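The second drawer down

We use cookies to give you the best experience on our site. By continuing to browse you agree to our use of cookies. Manage settings | Accept

I own 298 tea towels. I know this because I laid them all out on the spare bed one wet Saturday in May, and by the end the bed had vanished and the cat had gone off in a huff to sleep in the bath.

It started with my gran's. She had a linen one from a seaside trip, so thin in the middle you could read the paper through it, and when we cleared her house everybody else wanted the clock. I wanted the towel. It dries a wine glass better than anything I've bought since, and I've bought plenty (see above).

The good old ones are nearly always linen, or a linen and cotton mix that people in the trade call union. Linen feels like cardboard when it's new and that puts people off, so they buy a fluffy cotton one and wonder why their glasses are covered in bits. Stick with it! Wash it 20 times and it turns into something lovely. My favourites came from Brorwood, a little mill shop that shut in 2000 and sold its last stock out of cardboard boxes by the door. I went back three times that week. I still have two in their paper bands and I can't bring myself to use them.

Then there's the question of ironing, over which I have fallen out with actual relatives. I don't iron mine. I pull them straight while they're damp, fold them in three and sit the bread bin on top, and if a crease survives that then it has earned its place.
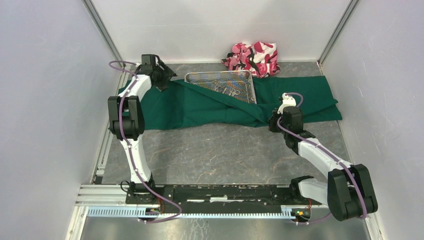 Two cloths and a wire-mesh tray, creases and all.

Stains are another matter. Turmeric comes out if you peg the towel in full sun for a couple of days, even feeble British sun. Beetroot wants cold water straight away. Tea I leave alone, as it seems rude to scrub tea out of a tea towel. And please, no fabric softener – it coats the threads and your towel will just push the water round the plate.

Collectors, I should warn you, are a competitive lot. I went to the Kider fair last spring meaning to spend a tenner and came home with a bin bag full, plus a calendar towel that cost more than my shoes. Calendar ones are where most people begin. You look for the year you were born, then your mum's, and before long you're bidding at midnight against a stranger for a year that means nothing to either of you.

I keep mine rolled, in drawers, with the everyday ones in the second drawer down where my gran kept hers. The rest live in the spare room, and guests are told to help themselves to anything that hasn't got a paper band on it.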